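Irnwood Reservoir Level and Winter Watering Schedule

Outdoor watering in the Irnwood service area will move to one day a week in December.

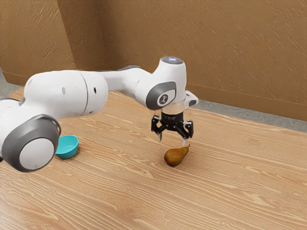
Vira Holovko wrote to the district office to ask why the limits remain in place after a wet month, when the creek behind her property is running again and lawns on her street have turned green. Several customers have raised the same point, and the district is grateful for the chance to respond.

Surface conditions recover quickly after rain. The reservoir does not. Soil in the upper watershed was very dry at the end of summer, and most of the early rainfall was absorbed before it could reach the streams that feed the lake. Runoff into the Esfahani Creek intake began only in the last part of the month. The lake now holds 3110 acre-feet, which remains below the level at which the district's drought plan allows restrictions to be lifted. The plan requires the lake to stay above that level for 21 consecutive days before any change of stage.

The district therefore remains in Stage 2 of the plan. Under Stage 2, the following rules apply to all residential and commercial customers:

Sprinkler systems may be used on Wednesday only, before 9 a.m. or after 6 p.m.

Watering by hand, with a hose fitted with a shutoff nozzle, is allowed on any day.

Washing of driveways and sidewalks is not allowed, except where needed for health or safety.

Newly planted trees may be watered by drip line on any day during their first year in the ground.

Customers with large landscapes, including schools and cemeteries, may apply for a separate schedule. Applications are available at the Faner Street office and should list the size of the irrigated area and the type of controller in use. Schedules approved last season do not carry over and must be requested again.

Groundwater is a separate matter. The two wells at the Vutero field supply almost 1000 homes on the east side of the district, and they respond to rainfall much more slowly than the lake. Water levels in both wells continued to fall through the autumn – a pattern that is normal after a long dry period, as rain may take months to move down through the clay. East side customers are subject to the same Stage 2 rules. The district has no plan at present to set stricter limits for that area, but staff will review the well readings again before spring planting begins.

Customers are also reminded that irrigation lines should be drained before the first hard freeze. A cracked line often goes unnoticed until the system is turned on again, and the water lost is billed at the regular rate. Backflow devices should be wrapped or shut off and drained according to the maker's directions. Those who are unsure where their shutoff valve is located may call the office and arrange for a field technician to mark it, at no charge.

Private rain gauge readings continue to be useful to the district, particularly from the ridge north of the lake, where there is no official station. Readings should be taken at 7 a.m. and may be sent by mail or left at the front counter with the name of the nearest cross street. Please record days without rain as zero – a blank entry cannot be used in the monthly total.

The current lake level is posted at the Faner Street entrance and printed on each water bill.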